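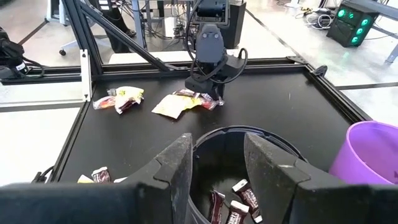 The reviewer from Darnberg wrote that a policy which waits is only a slow policy, and that the section on hesitation should be cut.

I read the comment twice at my desk. The method was simple enough to state. Before closing on an item, each arm compared its next planned motion with the one the other arm was likely to make. If the two disagreed by more than 2 centimetres, both held still and planned again. We called it Naster. Sorting snacks was the test task, as it had been for the baseline.

Naster dropped fewer bars and took longer over them. The reviewer had the second result right.

I reran the January trials with the hold disabled. The arms went quickly. Wrappers were pinched at the corner, let go, pinched again. In the log from the Bandley rig I found a pair of holds that matched no disagreement at all. Both plans were identical to the last digit. Both arms had stopped anyway, for the same number of control cycles, and then gone on.

I checked the clock offset, the buffer and the threshold – all within tolerance. I put the two holds in a footnote, under unexplained behaviour, and kept the section.

The second review came back with one line against the footnote.

Oh, it said. Ours does that too.

I opened the log again and started from cycle 2036.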